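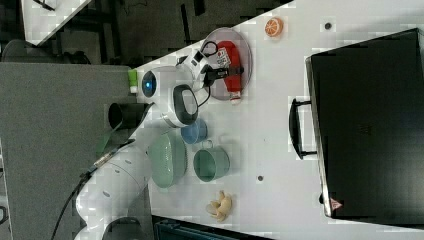

Red squeeze bottle on the gray plate

I've been meaning to write about my grandmother's barbecue sauce since February, when my cousin Catrin Hughes found the recipe card tucked in an old phone bill. It's in Gran's slanty handwriting, and half of it is crossed out (she changed her mind about molasses more than once, bless her). I made a batch on Sunday-dinner scale, which in our family means enough for the whole street, and oh, the kitchen smelled like being eight years old again! I went easy on the vinegar and I think I was wrong to. Myfanwy Price says to let it sit 2 days before anyone gets near it with a spoon, so I'm trying that next, with the dark brown sugar this time.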